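Standale Building Notes
Feb 14, 2018
Water hardness and the glass washer: results of the softener change

The under-counter glass washer in the Standale staff kitchen has been replaced twice since the building opened. Both units failed in the same way. Scale built up on the heating element, the rinse temperature dropped below its setpoint, and the wash cycle stopped with a heater fault. The supplier's service note on the second unit recorded a layer of scale 2 mm thick on the element and partial blockage of the upper rinse arm.

Incoming water at Standale is hard. Yiran Tan sampled the cold main at the kitchen riser in December and obtained a total hardness of over 800 ppm as calcium carbonate before the softener. The softener then in service was sized for the original pantry, which had one sink and a coffee machine. It was exhausting its resin bed before the end of each working day, and the washer was running on raw water through most of the afternoon.

What was changed

The old softener was removed and a twin-tank unit from Skakus was installed in the same cabinet. One tank is in service while the other regenerates, so there is no period when raw water reaches the washer. Regeneration is triggered by metered volume. The timer used on the old unit has been abandoned, as it took no account of actual draw.

Hardness downstream of the new unit has been tested at the start and end of each shift. All readings so far are below the lowest mark on the test strip. Ok-hee Won has arranged for a lab titration to confirm this, and the figure will be added to the maintenance log when it arrives.

The washer's wash tank is now set to 66 degrees Celsius and the final rinse to 80. These are the settings on the commissioning sheet. The previous unit had been turned down at some point, probably to clear a nuisance alarm, and the change was never written up. Please do not adjust either setpoint from the front panel. If the rinse alarm sounds, leave the machine on and call So-yul Jang on the facilities desk.

Effect on glassware and plastics

White film on tumblers was the most common complaint to the desk last year. It was usually reported as a detergent fault, and the detergent dose was raised in response, which made matters worse on plastic items. Film from hardness dissolves in dilute citric acid. Film from excess alkali on plastic often does not, as the surface itself has been etched. Dark, glossy pieces such as serving trays show either kind sooner than pale ones do. 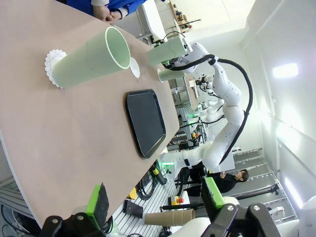 Revised loading and dosing

The detergent dose has been cut to match softened water. Yi-an Nam reset the peristaltic pump and marked the new position on the dial with a paint pen. Rinse aid is unchanged.

Cups go in open end down, in the compartment rack. Trays go in the flat rack, on edge, one per slot. Anything made of paper – doilies, liners, filter discs – has to come off before the rack goes in. Two of the drain strainer blockages logged on the old machine were paper pulp.

Salt for the softener is stored on the lower shelf of the cleaning closet. Use tablet salt only. Granular salt bridges in the brine tank and leaves a void under the crust, and the level then looks correct from above when no brine is being made.

Open items

The rinse arm supplied with the new washer has a slight wobble on its bearing. A replacement is on order through Cha. The Skaltunberg annex is on the same main and has a softener of the old type, and Jin-sol Han is preparing a cost comparison for changing it. Until then, annex users should continue to descale by hand at the end of each week.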